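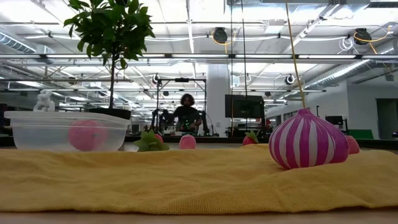 Does adding more demonstrations always improve a grasping policy?
Only up to a point. In our tests, the variety of the objects mattered more than the number of recordings.

The Larnine study compared 2 training sets of 144 demonstrations each. The first used 5 soft toys; the second used 40. Both policies were then tested at Werkley on plush items absent from training. The policy trained on the larger group of toys dropped fewer items, although long, tapered shapes remained difficult for both. The tests will be repeated in September with the Tondow controller.

Posted February 27, 2025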